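Fleece blankets going bobbly and stiff – is there any way back?

Posted by Archana Nautiyal in Home & Laundry
Wednesday, 9 replies, showing the most useful

Hi all, hoping someone here has better laundry luck than me. We've got a pile of fleece throws that the kids use on their beds from about Easter until it warms up again, and every one of them has gone the same way. They start out lovely and soft, then after one winter they feel sort of crunchy, and there are little bobbles all over the side that gets slept under. The oldest one is nearly flat now and it sheds fluff on everybody's school jumpers.

I wash them with the towels (I know, I know, my sister Shalini has already told me off for that) on a normal warm wash, usual powder, a good slosh of softener, and then into the dryer if it's raining. We're in a rental with a front loader that's older than my youngest, so there's no fancy bedding cycle. It goes cold, warm, or volcanic.

Is there something I can do to bring them back, or do I just accept they last a year and buy more? I'd rather not, the good Jarman ones have gone up again and I've got three beds to do. I also don't want to end up with a cupboard full of special products. If the answer is vinegar, please tell me how much, because everyone says "a bit of vinegar" and my bit is probably not your bit.

Also, does anyone know if you can put them through with a hoodie or pyjamas, or do they have to go on their own? Water's not cheap here.

Thanks in advance!

Posted by Lalit Sisodia
Marked helpful by Archana Nautiyal

I've been through this with two kids and a dog, so you have my sympathy! The softener is your main problem. Fleece is polyester, and softener leaves a coating on it that builds up wash after wash until the fibres stick together. That's your crunch. Stop using it altogether and you'll notice a change after a couple of washes.

For the ones that are already stiff, do a wash with no powder at all and put 100 mL of plain white vinegar in the softener drawer. Cold or barely warm, gentle cycle if you have one, slow spin. Then do it again with half your usual detergent. Liquid is better than powder for this, powder can sit in the pile if the machine's a bit tired. Don't ever mix the vinegar with bleach, obviously.
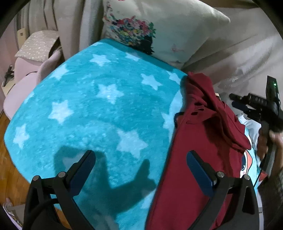
Drying matters just as much. Give the blanket a really hard shake when it comes out, then hang it over two lines so the weight's spread – one line leaves a ridge down the middle that takes ages to come out. When it's nearly dry, go over it with a soft clothes brush, short strokes, all in one direction. I do mine in front of the footy and it takes me most of a quarter. If you have to use the dryer, lowest heat, and pull it out while it still feels a touch damp. Too much heat sort of melts the tips of the fibres, and once that's happened you can't undo it, sorry.

The bobbles are a separate thing. They come from rubbing, and towels are the worst offenders, so your sister's right. A fabric shaver gets rid of them. I've got an Illum one that I paid too much for and it does exactly the same job as the cheap one my mum has. Lay the blanket flat on the table and keep the shaver moving, no pressing down.

As for sharing a load, pyjamas and soft tops are fine. With hoodies I'd do up the zip and turn it inside out, and keep anything with velcro well away. Colours too, be a bit careful the first time with anything red or navy. I had a dark red top turn a whole load of cream pillowcases a colour my wife described as "ham".

If one is still shedding after all that, it's probably had it. Ours went to the dog and she's thrilled.

Posted by Deepak Ahuja

Just buy wool. We got a Stirnerus one on sale for $195, and that was nine winters ago. Never been in the machine, I air it on the verandah.

Posted by Arsalan Shaikh

Agree with most of what Lalit said, except I wouldn't bother with the second vinegar go unless they're really bad. Half the detergent and an extra rinse did it for ours. Check your filter as well, Archana! Mine was packed with fleece fluff and the machine wasn't draining properly, so everything was coming out with old soap still in it. It's usually behind a little flap at the bottom of the front. Put a towel down first or you'll be mopping.

Deepak, kids wee on things mate. I'm not airing that on a verandah.

Posted by Archana Nautiyal

Thanks everyone! Filter was disgusting – I found a hair tie, 2 buttons and what I think was a crayon. First blanket is on the line now with no softener. Will have to borrow a brush off Shalini and hear all about the towels again.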